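Community Help > Film, TV and Awards > Cinema releases

Why do some films open on 54 screens and then vanish?

Posted by Farzad Moradi on Tuesday, September 2, 2025

I've been waiting most of the year for a film called The Lougher Road. It played at a festival in June, got good write-ups, and the trailer ran before nearly everything I went to see over the summer. Then it opened last Friday and it isn't on anywhere near me. I live outside Metstead, where we have a ten-screen multiplex and a smaller two-screen place in the old town, and neither has it. The distributor's page says it is showing on 54 screens across the country. The nearest one is in Cernmont, an hour and a half by train, and that's one showing a day at ten past four.

Meanwhile the multiplex has the big superhero sequel on five of its ten screens. I went on Saturday night out of curiosity and counted eleven people in mine.

What I'd like to know is:

How is the number of screens decided, and who decides it, the cinema or the distributor?

Is there any chance it will spread to more places in the second or third week, or is that it?

Is there any use in asking the cinema for it, or does that just annoy the staff?

I don't want to wait for it to turn up at home if I can help it. It's meant to be very good on a big screen, and the sound especially is supposed to be worth hearing properly.

14 people found this useful
3 answers

Shih-chieh Pan

I booked films for a small chain for six years, so I can answer most of this, though the details will vary between companies.

Both sides decide. The distributor has a plan for how wide it wants to go, based on what it has to spend on advertising and what it thinks the film can take. The cinema then says yes or no for each site. A film on 54 screens was very likely planned to be on something like that number. A national release with posters and television adverts costs a great deal, and a small distributor would sooner put the money into the cities where that sort of film usually does well.

The trailer doesn't tell you much. Trailers are often placed months ahead, when the release plan is still loose. I have seen films with a trailer in 2000 cinemas that opened in a tenth of that.

As for the five screens at your multiplex, the big studios usually ask for a minimum number of showings in the first two weeks, and sometimes for the largest screen in the building as well. If the cinema says no to that, it may not get the film at all. So even with eleven people in on a Saturday night the manager can't simply swap it for something else until the two weeks are up. After that it drops quickly. I would expect your five screens to be two by the middle of the month.

Whether The Lougher Road spreads depends on the screen average, meaning the takings divided by the number of screens. The total hardly matters for a release this size. Bookers look at the weekend figures on Monday morning and most of the next week's programme is settled by Monday evening or Tuesday. If a small film takes more than 1000 a screen on its first weekend, people like me start ringing up to ask for it. If it takes a good bit less, it goes down to a handful of screens by week 3 and then it's finished.

I don't know this one's figures. Being shown once a day at ten past four won't help them - that's a poor slot, and most people are at work.

On your last point, do ask, but ask the two-screen place first. Independents have more freedom and they often take a film in its third or fourth week, when the terms are better for them. Write to the programmer by name if you can find it on the website. A short email saying you and some others would come on a weeknight is more use than filling in a general feedback form. The staff on the till can't do anything about it, but they won't be annoyed.

If the cinema has a film society attached, try them too. They book for single nights and can get things the main programme can't.

23 people found this useful
2 comments

Comment from Farzad Moradi: Thanks, this is very clear. The old town cinema does have a Tuesday film club, I'd forgotten. I'll write to them tonight.

Comment from Shih-chieh Pan: Good. Mention the festival reviews, they like to have something to quote in the leaflet.

jindville_jo

We had the same here in Jindville with the last film by the same director. It never came. I drove over to my sister's to see it and there were four of us in there, and the heating was off. Good film though, a bit long in the middle.

I gave up after that and mostly watch at home now. You get used to it. I wait until it's on to rent, get the food ready before I start, turn the big light off and put my phone in the other room. My one rule is no stopping in the first hour. It costs less than the train to Cernmont and the ice cream is a lot cheaper.

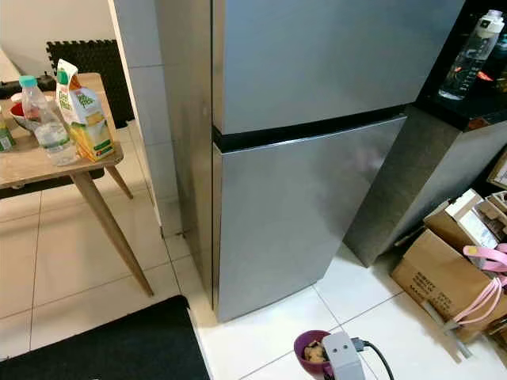 My kitchen, with the freezer on top and the fridge below.

On the sound, I bought a second-hand pair of proper speakers and it made more difference than the new telly did. You don't need the ones that go round the back of the sofa unless you have the room for them. Put them level with your ears when you're sitting down and pull them out from the wall a bit.

It usually takes a couple of months from the cinema to renting, sometimes less if it didn't do well. Small films can be quicker than you'd think, so keep an eye out.

6 people found this useful
1 comment

Comment from Farzad Moradi: I might end up doing this. I'd still like to try the cinema first.

reelmarsh

It's all money. They don't care about small towns. Same with the music biopic last year, adverts everywhere and then one screen for one week at lunchtime.

You could try the distributor's mailing list, they sometimes do one-off previews with a talk afterwards. I got a free ticket that way once but it was for a documentary about canals.

1 person found this useful
0 comments

Share this page (3 shares)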